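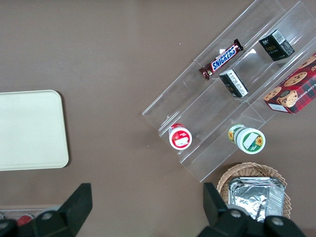 **FOR IMMEDIATE RELEASE**
April 11, 2025

# Clakby and Skundwood Reach Agreement on a Shared Regional Assembly

**CLAKBY** - After a long winter of talks, and a good many evenings when the lights in the old customs building stayed on well past supper, the governments of Clakby and Skundwood have agreed on the text of a charter that would create a single elected assembly for the whole of the Woo valley. Both governments approved the text last night, and the charter now goes to the voters on both sides of the river.

Cuso, the independent civic foundation that was invited by both governments to host the talks, is very pleased to share this news with the public and to say thank you to everyone who had a hand in it. We know how much patience was asked of people in the valley, and we saw a great deal of it.

If voters approve the charter, the new assembly will take over decisions on the river crossings, the regional bus and ferry lines, flood protection and the shared water supply. These are matters that both governments have handled separately for as long as most residents can remember, sometimes side by side and sometimes, it must be said, with their backs turned to each other. Schools, policing and local taxes will stay where they are now, with Clakby and Skundwood each running their own.

## What the charter says

The full charter is 156 pages long, including the maps and the annex on water rights, and we would never scold anyone for not reading it in one sitting. The main points can be told more briefly.

- The assembly will be elected directly by residents of both Clakby and Skundwood, with a single ballot and the same voting rules throughout the valley.
- Members will serve terms of four years.
- Sessions will move between Clakby and Skundwood, so that neither side becomes the permanent seat.
- Any change to the water rights annex must win a majority among the members from each side, counted separately.
- Either government may leave the arrangement, but only after a public vote of its own residents.

The question of water took up more of the talks than any other subject. Skundwood sits upstream and has always felt that it carries the cost of the reservoirs, while Clakby, with its farms and its canning works, has worried for years about dry summers and what might be held back. Under the agreement, the reservoir gates will be managed by a joint office that answers to the assembly, and its daily release figures will be published for anyone who cares to look at them. Skundwood will receive a yearly payment toward upkeep of the dams. The way that payment is worked out is set down in the annex, in language that both sides' lawyers went over many times.

## How the agreement came about

The two governments had stopped meeting regularly after the disagreement over the lower bridge, and for a while most of what passed between them went by letter. Cuso offered its rooms and its staff in the hope that a plain table and a fresh pot of coffee might do some good. The first sessions were stiff, as first sessions tend to be, and dealt mainly with the order in which things would be discussed. By the second month the delegations were eating lunch together, and the talk over lunch was often more useful than the talk on the schedule.

There were six public hearings along the way, held in both towns and in the smaller communities up the valley, and about 1,000 written comments came in by mail and through the Cuso website. Every one of them was read. Many were short and kind, a few were short and less kind, and quite a number ran to several pages with hand-drawn maps of ditches, culverts and property lines. The delegations asked to see the maps, and two of the changes in the final text - the one on private wells and the one on landing rights for small boats - came straight out of those letters.

"We went into this hoping for a handshake and a promise to keep talking," said a Cuso spokesperson. "What the delegations have handed to voters is a good deal more than that, and it belongs to the people who sat through those hearings in their winter coats and told us what they wanted. We are grateful to both governments for staying at the table on the days when it would have been easier to go home."

In a joint statement, the governments of Clakby and Skundwood said: "We have not settled every difference between us and we don't pretend to have done so. We have agreed on a fair way to settle them together, in public, with the people of the valley choosing who speaks for them. We ask every resident to read the charter, to talk it over with family and neighbors, and to vote."

## What happens next

The charter will be printed and mailed to every household in the valley before the end of April. Large-print copies and audio recordings can be picked up at public libraries on both sides of the river, and anyone who has trouble getting to a library is welcome to call the Cuso office and ask for one to be sent.

The date of the vote will be set jointly by the two election offices, which have asked for a little time to bring their voter rolls into line with each other. Residents who have moved across the river in recent years are especially encouraged to check where they are registered. The charter must pass in Clakby and in Skundwood separately in order to take effect. If it fails on either side, the present arrangements will go on as they are.

Cuso takes no position on how anyone should vote. Our staff will be glad to answer questions about what the text says, and will hold open office hours at the old customs building throughout the weeks leading up to the vote.

## About Cuso

Cuso is an independent civic foundation based in Clakby. It provides meeting space, translation and research support for public bodies and community groups throughout the Woo valley, and it accepts no funding from political parties.

**Media inquiries:** Reporters may contact the Cuso press desk in Clakby during regular office hours. Copies of the charter, the valley maps and the joint statement are available on request.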